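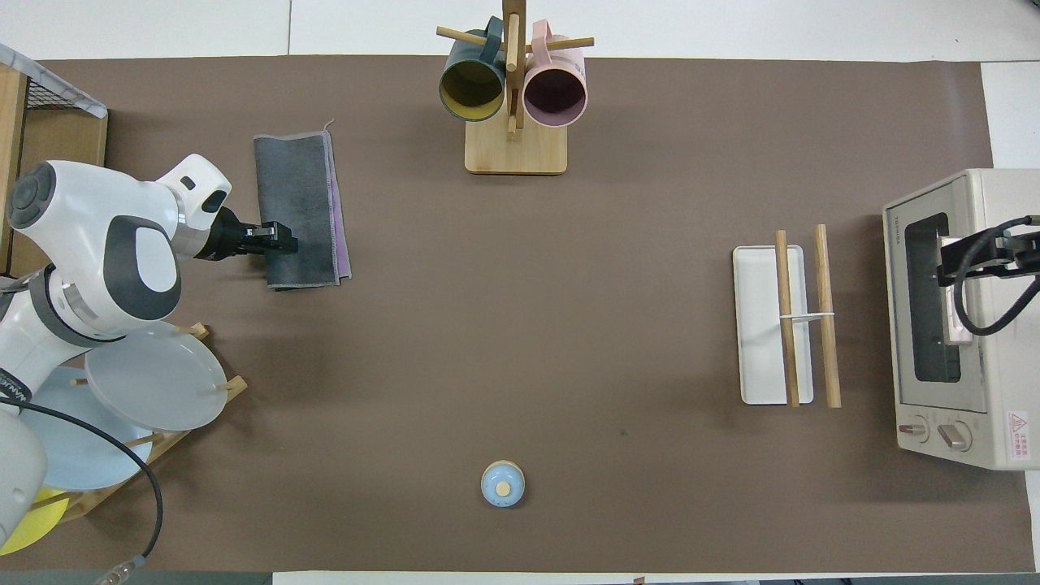

Kitchen and Laundry Assistant, part time

Dirnora Guest House
20 hours a week, year round
Reports to: Manouchehr Heydari, house manager

Dirnora is a guest house with a shared dining room and a small laundry in the basement. Most of our guests stay between two nights and a month. We are hiring one person to work mornings, split between the kitchen and the laundry. The person who has the job now is moving away in May, and we would like the two of you to overlap for at least a week.

What the work is

Breakfast service runs until 10:00. You will clear tables, wash and put away dishes, wipe down counters and restock the coffee station. We have one commercial dishwasher, but the older plates and all of the wood boards are washed by hand.

After breakfast you move to the laundry. That means sorting, washing, drying and folding sheets, bath towels, kitchen towels and table linens. We go through roughly 1,000 towels a month in the summer and a lot fewer in winter. Towels with frayed edges or pulled threads go in the mending bin. If they are past mending they get cut up for cleaning rags.

You will also write down supplies that are running low. Ardalan Babaei does the ordering and needs the list before noon.

You will not be asked to cook, clean guest rooms or work the front desk.

Hours and pay

Five mornings a week, 7:00 to 11:00. At least two weekends a month are included, and the schedule is posted two weeks ahead. Pay is discussed at the first phone call and depends on experience. There is paid sick time from your first day, and breakfast is free on any day you work.

What we need from you

You should be able to stand for most of a four-hour shift and carry a full laundry basket down one flight of stairs. There is no elevator to the basement. Experience in a kitchen, hotel or laundry is helpful but we will train someone who has none. You need to be able to read care labels and cleaning product labels in English. A food handler card is required within your first month, and we pay for the class.

Getting here

The 53 bus stops at the corner, and the first one gets in before 7:00 every day of the week. There is a bike rack behind the building. We do not have staff parking, and street parking is hard to find in summer.

How to apply

Come by the front desk after 11:00 and ask for Manouchehr, or leave a letter with your name, phone number, past jobs and the mornings you can work. A resume is fine but not required. Please list one person we can call who has worked with you.

Interviews take 20 minutes and are held in the dining room. We will ask a few people back for a paid trial morning. Everyone who applies will get a call either way.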